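Trevor Gallery, page 11: Baseplate and Loose Bricks

Trevor is the working name of a set of small brick layouts built on a single studded plate. The layouts are low, two or three courses at most, and every one is taken apart after it has been recorded. This page covers the work surface and the loose parts. Finished layouts are on the earlier pages, and the storage cabinets have a page of their own.

Text and captions are by Maeve Tully. Part names were checked by Esko Kuusisto. The layout drawings mentioned below are by Ulla Ahonen and are kept with the project binder in the Havano room.

Notes on terms

Brick: a part of standard height, given by its stud count, so a 2x4 has two rows of four studs.

Plate: a part one third the height of a brick. Three stacked plates equal one brick. Plates are counted by studs in the same way.

Baseplate: the large thin sheet that carries a layout. It has studs on the upper face only and is not meant to attach to anything beneath it.

Loose: on the table and not attached to anything. A part resting on top of studs without being pressed down is still recorded as loose.

Stud address: column first, row second, counted from the corner marked on the drawing. The address of a brick is the address of its lowest-numbered stud. Earlier drawings put the row first. Those have an "R" in the upper margin and have not been redrawn.

The surface

The tabletop is wood. We tried a felt cover in February and took it off again. The felt let the baseplate flex when a brick was pressed into the middle of it, and the opposite corner lifted. On bare wood the plate lies flat and can be turned without catching.

The grain is useful as a rough direction when setting the plate down, though nothing is measured from it. Orientation is taken from the corner markers. These are printed squares, black border and white blocks inside, and each has a different pattern. If a marker is scuffed it is reprinted at the same size and the old one is thrown away. Do not trim the white margin on a new marker to make it fit.

Wipe the wood with a dry cloth. Damp cloths leave a haze that shows in side light, and Ville Niskanen had to reshoot most of page 9 on account of it.

The baseplate

Gray was chosen over green and tan after trial layouts on all three. Green bricks are hard to pick out on the green sheet at normal viewing distance, and tan parts have the same problem on tan. Gray is a compromise. Light gray parts are left out of the Trevor layouts altogether, and dark gray is used only for second-course work.

Check the sheet for bow before use. Lay it on the table, press one corner, and watch the corner across from it. A sheet that rocks is set aside under the Mirkine volumes for a few days and tested again. One sheet has been retired after a fold near the edge left a white stress line through a row of studs.

Studs should be clean. Lint collects between them and is most easily removed with a soft flat paintbrush, working along the rows. Compressed air only moves it to the next row.

The parts

The stock for this series is 1000 parts, kept in shallow trays by shape and then by color. Sorting by color first looks better and is slower to use. With mixed shapes in one tray, the small plates work their way under the bricks and have to be dug out.

A working draw is what comes out of the trays for one layout. It is put on the wood beside the baseplate and never on it. Parts may lie at any angle and need not be in order of use. Chia-hao Lo ran a set of layouts with the draw lined up in a row and a second set with it scattered, and found no difference in build time that was worth writing down. We have left it scattered.

Plates are the usual source of error. A black plate lying flat on wood is easy to miss when clearing the table, and its stud count is hard to read at a low angle. Count the studs by touch if there is doubt. Red and pink are easily confused under warm lamps, so the draw sheet gives the color in words as well as the tray number.

Parts with bite marks, cracked tubes or printed faces go to the Cemen box. That box is not part of the stock.

Photographs

Color is left as recorded. No parts are moved for the sake of the composition, and shadows are not corrected. Anything lying outside the plate is to be read as loose stock.

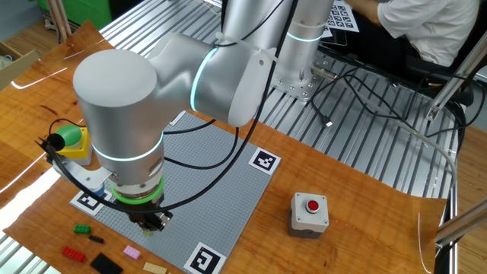

Gray LEGO baseplate set diagonally on the wood, with printed markers at its corners. Green and red 2x4 bricks, a pink brick, and black and tan plates lie outside it.

The green 2x4 is the part closest to the plate's left edge. The small black plate to the right of it is a 1x4. The second black plate is flat on the table next to the red brick, and the tan plate is at the lower edge of the picture. All are entered as loose.

Reading the draw sheet

Each draw sheet has four columns: tray, shape, color, address. The address column is blank until the part has been pressed home on the plate. A part returned to its tray unused gets a dash. A part swapped for another of the same shape and color gets no entry, and a part swapped for a different color gets a new line.

Sheets are numbered by layout. Layout 21 has two sheets because the first was filled in from the wrong corner. Both are kept, with the second taken as correct. Layout 100 does not follow from layout 99; the numbers in between were set aside for the two-plate series and have not been used.

Clearing the table

Second-course parts come off first. Long bricks are lifted from one end, and plates are freed with a separator held at a low angle. Pulling a plate with a fingernail bends the corner of the baseplate and is slow besides. Once the sheet is bare, run a hand over the studs in both directions, then check the wood under each edge. Small plates slide beneath the sheet more often than one would expect from its thickness.

Return parts by shape, check the black plates against the draw sheet, and store the baseplate flat with the markers facing up.

Corrections

Page 6: the part captioned as a tan 2x3 is a 2x4 with one end hidden. Caption to be changed.

Page 8: drawing and photograph are a quarter turn apart. The drawing is right.

Corrections to part names go to Esko Kuusisto, with the page number and the stud address if there is one.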